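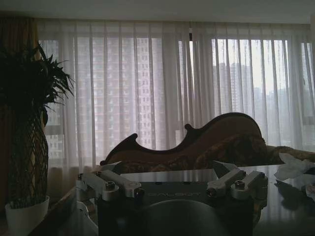
Research > Manipulation > Opinion

The wrist camera deserves better data

For the last few years, most of the excitement in robot learning has gone to the size of the model. I want to make a case for something much less glamorous, which is the practice of throwing away demonstrations that look too much alike. The Adugna group put out a result on this in April, and I have been bothering everyone I know with it ever since.

The idea is simple enough to explain over lunch. You collect demonstrations by teleoperation, the way everybody does. Then, before training, you look at each one through the wrist cameras only and ask how much of what it shows has already been seen. If a demonstration brings a new approach angle, a new patch of glare, or a new thing sitting behind the fingers, it stays. If it is the fortieth pass over the same tabletop from the same side, it goes. They call the filter Luner. Out of 800 demonstrations it kept 587, and the policy trained on the smaller set did better on rooms it had never been in.

Better on less! I know we have all read versions of that claim, and plenty of them fell apart when somebody changed the task. This one has held up in the hands of people I trust. A team working on the Zerkel benchmark reran it with their own arms and their own rooms and got the same direction of effect, if a smaller one. I tried it too, on a far more modest pile of 410 episodes, and the thing that struck me was which episodes got cut. They were the clean ones. Good light, plain background, object square in the middle. I would have kept every one of them if you had asked me.

Which brings me to furnished rooms, and why I think we should be collecting in more of them. A lab bench teaches a policy that surfaces are matte and that anything bright is an object. Real living rooms break both habits in a minute.

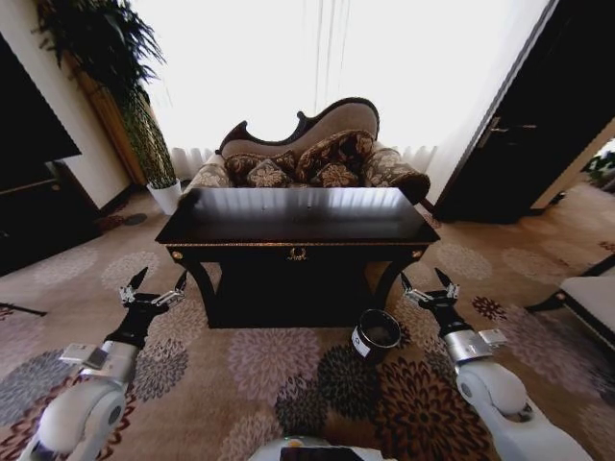

Small objects on the floor are where I would spend my next month of collection if I had one to spare. The table gets all the attention in our field, and the carpet gets almost none, even though the carpet is where things end up. Take a black cup standing by a table leg, on a beige carpet covered in big round flowers, some of them dark brown and maroon. To a person the cup is obvious. To a policy raised on white benches, a dark round shape among other dark round shapes is a real question, and the leg beside it limits how a gripper can come in. The glossy top above it, with the curtains shining in it, is a second lesson for whenever the arms work higher up. I would take 26 varied approaches to that one cup over hundreds of passes at a block on a mat.

There are fair objections. The strongest is that novelty as seen by a camera isn't the same as usefulness. A demonstration can look new because the operator fumbled, and a filter that loves new views will happily keep the fumble. The Adugna people admit this and screen for task success first, which helps but doesn't settle it, as a sloppy success is still a success. The folks behind Flotado go the other way and score the motion and leave the pixels alone. I think their approach misses exactly the glare and clutter I care about – but I would love to see the two combined, and I can't find anyone who has done it properly.

The other complaint I hear is about waste. Teleoperation is slow and tiring, and it hurts to see a good afternoon's work marked for deletion. I felt that myself. Then I started running the filter during collection instead of after it, with the score up on a screen next to the operator, and the mood changed completely. People began hunting for views. They moved the lamp, came in from the left, started with the other arm, opened the curtains halfway. Collection got fun again, which I had not expected from a data-pruning script.

So please try it on whatever you already have on disk. Keep the discarded episodes in a separate folder and watch a dozen of them at double speed. I would be very curious to hear whether yours are the pretty ones too.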